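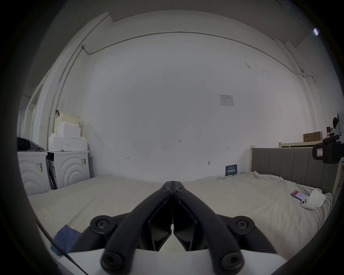

Does a washing machine have to be kept out of the room where people sleep?
It can stand in a bedroom if the hookup is right, and plenty of people in small apartments live that way for years.

I rent out rooms and I have opinions on this, because the question comes up every time somebody looks at a small place. People walk in, see a washer a few steps from a bed, and decide the place is badly planned. I used to think so too. I now think we are too strict about what belongs in a bedroom, and too easy about other things that cause more trouble.

Take the bed. In a small room the bed is the largest flat surface, so it becomes the table. The phone goes on it, then the used tissue, then a cloth that was folded with good intentions and never put away. A cream sheet shows every fold, and one side can look fresh while the other looks slept in. None of this has to do with the washer. My tenant Ya-wen Cheng had a separate laundry closet in her last place and her bed looked the same as everyone's.

The washer does have one bad habit. Its top is at a handy height. A jacket gets dropped there for the evening and stays a week. Packaging foam is worse. People save the blocks in case the machine has to be moved or returned, which is fair for the first month. After that they are taking up the only good shelf in the room. Keep the transit bolts and the manual. Let the foam go.

Baskets I will defend. A perforated basket lets air through, it weighs little, and it can sit nearly anywhere. I would take one basket with holes over any lidded hamper.

Herman Pelupessy, who does most of my wiring, disagrees with me about the washer. His objection is noise and damp, and he has a point on both. Run it in the daytime. Leave the door open after a load. If the floor is not level, fix that before you complain about the machine. We spent $468 leveling one floor and the shaking stopped.

He and I do agree on walls. Conduit run along the surface of a plain white wall is fine with me. It is easy to get at and you know where not to drill. Pencil marks from measuring are fine while work is going on, but somebody should wipe them off at the end. A renter will stare at a number on the wall every night and wonder what it was for.

So my advice to anyone looking at a small room is to ask about the drain, the outlet and the floor. Then ask where your coat will hang. If there is no hook, it will end up on the washer. I put four hooks in each of my rooms now, by the door, at shoulder height.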